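Session 6 handout: When the success flag lies
Robot Safety and Faults, N. Cordero

Read before the lab. Bring your copy of the Badent run log.

The Loko arm policy was reported to us as finishing 12 of 13 simulated household runs. Gayan Biswas replayed them and could defend only six. The flag fired when the fingers closed, whatever was or wasn't between them. I'd treat any rate from that script as unproven, including the ones in our own course notes.

The second problem is clearance. The log has no field for distance to furniture, so a near miss and a clean reach look the same on paper.

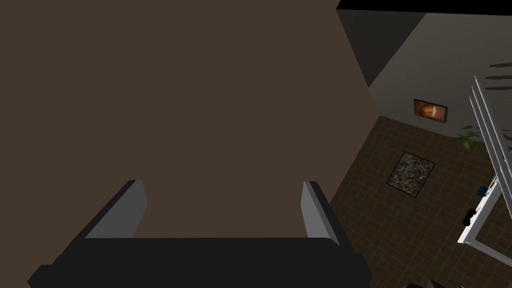
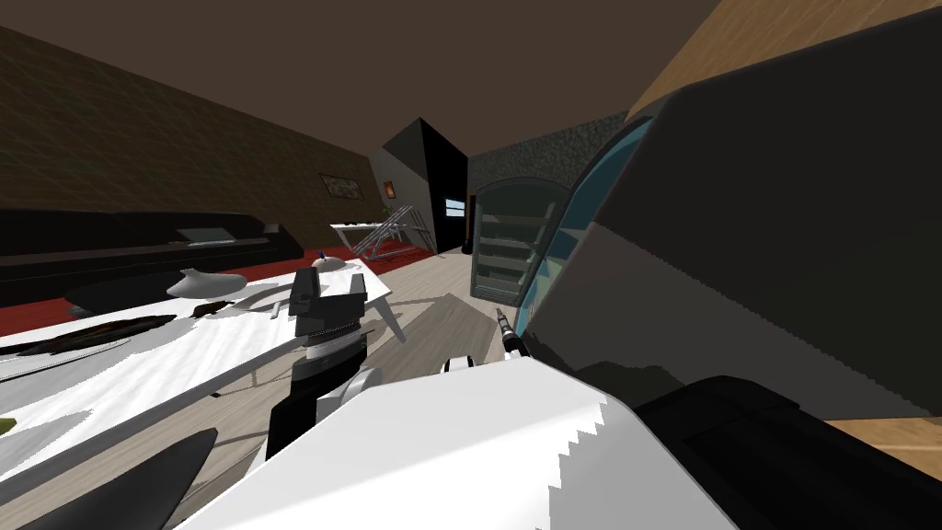
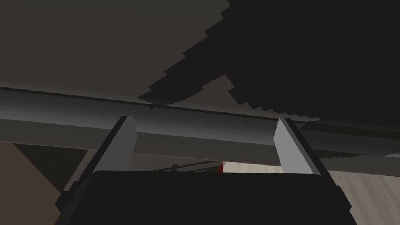

Fig. 6.1. Simulated views. First and third: fingers open, nothing held.

Questions to argue about in lab:
What would the log need to record before you believed a grasp?
Who decides how close is too close - the planner or a separate monitor?
Siu-fong Yeh says a slower arm fixes this. I doubt it. Find the flaw in her case, or in mine.

Written answers go to Lakmal Thambiah.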